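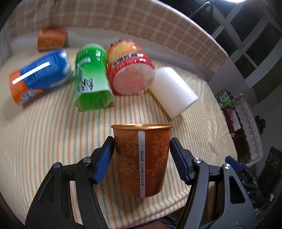 Brown paper cup with golden-orange scrollwork.

How to Learn Your First Standing Practice (Without Wrecking Your Knees)

04/09/2021
by Sigrun Söderlund

Print this page | E-mail this page

I get more mail about standing practice than anything else I teach, and most of it starts with "my knees hurt, what am I doing wrong?" So let's go through the whole thing slowly, the way I do it with new people at the Kondia studio. If you've done some qigong before you can skip the part about feet (but please don't, it's usually the feet).

You need flat shoes or bare feet, a bit of floor, and a kitchen timer. Set it for 2 minutes. I know that sounds like nothing! Do it anyway.

Start with your feet

Stand with your feet parallel, as wide as your hips. Most people go much wider because they've seen a horse stance in a movie. Bring them in. Now look down and check that your toes point straight ahead. Mine drift out on the left, they always have, and I still look down every single time.

Rock forward until your heels feel light, then back until your toes do, and make the rocking smaller and smaller until you stop somewhere in the middle. That spot is probably further back than you're used to.

Knees and hips

Unlock your knees. I don't say "bend" in class anymore, everyone sinks six inches and then they're shaking before I've finished the sentence. Just take the lock off. Let your tailbone drop as if you were about to sit on a high bar stool and changed your mind.

If your knees slide in toward each other, press the outside edge of each foot gently into the floor. If it pinches or hurts, come up higher. If it still hurts, stop for the day and ask someone who knows knees before you try again.

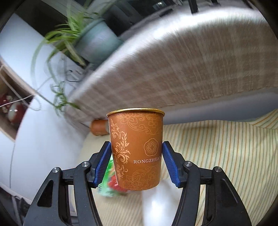
Arms come next, and you can leave them hanging for the first week if you like. When you're ready, float them up in front of your chest as though you had a beach ball in your arms, elbows lower than your wrists, fingers apart, shoulders down. My own teacher, Ataberk Karaca, used to walk behind the row and tap our shoulders with a rolled-up newspaper, and they'd all drop, and by the time he got to the end of the row they were back up around our ears.

Breathing

Leave it alone for now. In through the nose, out through the nose, mouth closed if that's comfortable. Counting breaths makes beginners hold them.

Finishing

When the timer goes, lower your arms slowly, straighten your legs and rub your palms over your lower belly a few times. Walk around the room. Don't drop onto the couch (I did this for a year and wondered why I got dizzy).

Add one minute a week, so if you start now you'll have a decent stance by October. Missed a week? Stay where you were. Next time I'll do the stepping drills, which need more room and a non-slippery floor.

Contact: Sigrun at the Kondia studio | © 2021 Kondia | Back to top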